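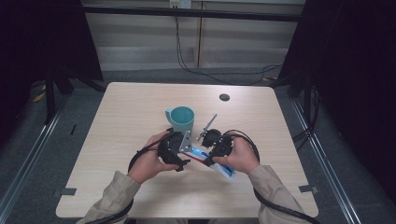 Tables / Small Room & Guest Room

Tutis Table by Brivico

Back in stock. Light top and dark top both. Dark goes faster than we expected so if you want dark, order dark, don't wait on us to email you.

For anybody new here: Tutis is the small-room table. Rounded corners, plain edge, legs that come off. People buy it for guest rooms, dorms, the end of a hallway, a sewing corner, a cabin that only gets used in December. Goes most places a desk would be too much.

What you get
Table top, light or dark
Legs, with the bolts already in the bag
Hex key (keep it, you'll want it when you move)
Felt pads for hard floors
Instructions, one sheet, both sides

Size
Top is 60 inches long. Shorter one is coming but we don't have a date and Brivico won't give us one. Please measure your doorway and your stairs before ordering, we pay for the truck both ways when it doesn't fit and it's killing us. With the legs off it goes around most corners standing on end.

Corners
Most of the questions we get are about the corners. Yes they're really rounded, all the way through the top, same on the underside edge. Good if you've got kids running past hip-high to a table, or if you're the one getting up at night in a strange room and walking into things. The old version had a square corner with a tiny bit sanded off. If you see that one for sale somewhere it's old stock, cheaper, fine table, just know what you're buying.

Assembly
Two people is easier. One person can do it on a rug, top face down. Put all the bolts in loose first and then tighten them up, going around. If you tighten one leg all the way before the others are in, the last one will fight you. Shafiq Cassim in our showroom has put together almost 60 of these and says 20 minutes, so figure longer your first time.

Don't use a power driver. We've replaced inserts for folks who did and it isn't covered.

Living with it
Wipe with a damp cloth, then a dry one. Dish soap is OK if you need it. No scouring pads, no bleach wipes, no nail polish remover anywhere near it (ask us how we know). Hot pans need a trivet. A coffee mug is fine but don't leave it sitting in a puddle overnight. Toothpaste comes off with warm water, get it while it's fresh, once it drys it takes some rubbing and you can dull the finish.

Guest room people: a tray helps. Guests put everything on the table no matter how much counter you've got in the bathroom.

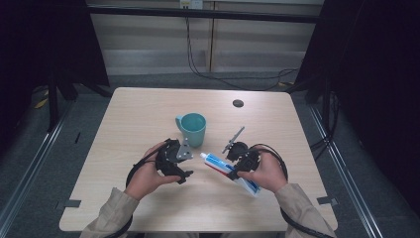
Light top, with a teal mug and a tube of toothpaste.

Goes with
Onu stool, tucks under. Sold seperately.
Stoltbridge wall lamp, clamp-free, so it doesn't mark the edge of the table
Brivico felt pads, extra set

The Onu stool comes in the same light and dark but from a different factory, so don't expect a perfect match. Close. Side by side in daylight you'll notice it. If matching matters to you get the dark stool with the light table, looks like you meant it.

Stock and shipping
Stock counts checked June 15, 2025. Light: plenty. Dark: going.
Ships flat in 2 boxes, top in one, legs and hardware in the other. They don't always show up together. Give the second one 7 days before you call, it's usually just on the next truck. Curbside only, the driver won't carry it upstairs and please don't be mad at them for it.

Open both boxes when they come even if you aren't building it yet. Scratches and dents have to be reported inside of 7 days with a photo of the damage and one of the box. After that we can't get Brivico to do anything.

Returns
Unassembled, original boxes, 60 days. Assembled, call first. We'll take some back as floor models depending on shape.

Questions we get
Can I cut it down? You can, the warranty stops there.
Outdoors? No. Screened porch? Also no, sorry.
Can I buy just the top? Yes, call the store, it isn't on the site yet.
Does it wobble? Not if the bolts are snug. Recheck them after the first month or so, they settle.
Will taller legs fit? The Stoltbridge ones don't, different bolt pattern. We tried.

Pickup at the showroom is free. Ring the bell around back and bring a blanket for the car.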